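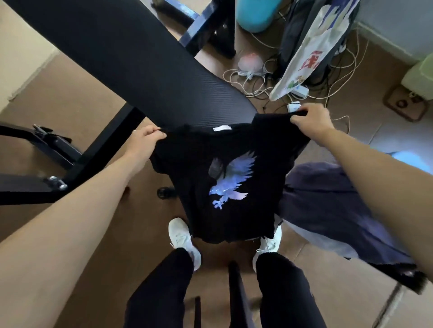
*A black short-sleeved T-shirt with an eagle print.*

**Grurent to take back worn clothing at 18 Tiongson stores**

TIONGSON, 2023-01-16. Grurent, the regional clothing retailer, will begin accepting used clothing at all 18 of its stores in the Tiongson area next month. Customers can bring in any brand, in any condition, as long as the items are clean and dry.

The program follows a trial that ran through December at the Juvon store. Shoppers there handed in 192 bags during the month, and 118 of them held clothes fit to wear again. T-shirts were the most common item, followed by jeans and children's sweaters.

Each store will have a collection bin near the registers. Customers who drop off a bag will get a $6 voucher, good on any full-price purchase. There is a limit of one voucher per visit, and vouchers cannot be used online or combined with other discounts.

Bins will be emptied twice a week and taken to the Mullex sorting center. Wearable clothing will go to secondhand shops in the area. Cotton items that are too worn to sell will be cut into cleaning cloths, and mixed fabrics will be shredded for padding and insulation.

The stores cannot take shoes, belts, pillows, bedding or anything with oil or paint on it. Printed shirts are accepted, including those with cracked or faded designs. Customers are asked to empty all pockets and tie bags shut before leaving them.

Grurent will review the program after six months and decide then whether to add curtains and towels to the list.

**About Grurent**

Grurent sells everyday clothing for adults and children in Tiongson and nearby towns. Store hours and a full list of accepted items are available at any Grurent service desk.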